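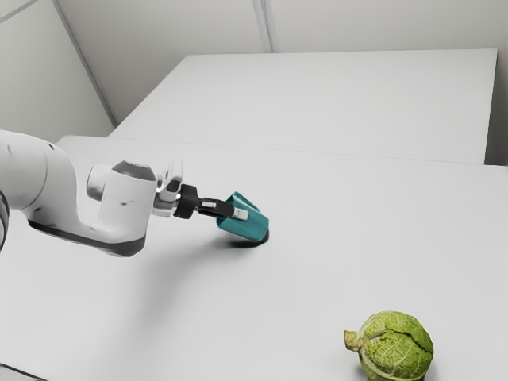 ## Gripper force drops out just before the place, sim only

**tendril_jo**

Evening all. I've been building a little put-down task in Hokadura and I'm stuck, so I'm hoping one of you kind souls has met this before. The arm picks up the teal thing perfectly well, carries it across and lowers it, and then in the last bit above the table the finger force reads zero for a few steps and the object drops. I ran it overnight and got 94 drops in 200 runs. The cabbage is only there as the next item, and the arm never goes near it.

**Dennis Marsden**

Hello Jo, and welcome back! That smells of contact settings to me. When the lower corner meets the table the solver suddenly has two lots of contacts to share out, and the fingers lose. Try halving your timestep before you touch anything else.

**koskela_fan**

I'd have to disagree with Dennis there, much as I usually follow his advice. Jo says it goes *above* the table, so there's no table contact yet. I'd look at the collision shape, which may well stick out further than the mesh you see.

**Dennis Marsden**

Fair point, though a padded shape would give you early table contact, so we may be arguing for the same thing from opposite ends.

**tendril_jo**

Right, I tried both. Halving the timestep took it down a bit – still far too many. Then I switched on the collision view and the shape is a plain box, a good deal bigger than the folded faces at the bottom. I feel a bit daft.

**gulletti72**

Please don't wave this off as a sim quirk. Your log should show a command at the same step. Mine had the release firing on first contact, at step 1,073, and on a real arm that's something dropped on somebody's foot.

**tendril_jo**

Oh, you're right, there's a release on contact in the script! I'll swap it for a height check tonight and fix the box as well.

**koskela_fan**

One at a time, please, or we'll never know which it was :)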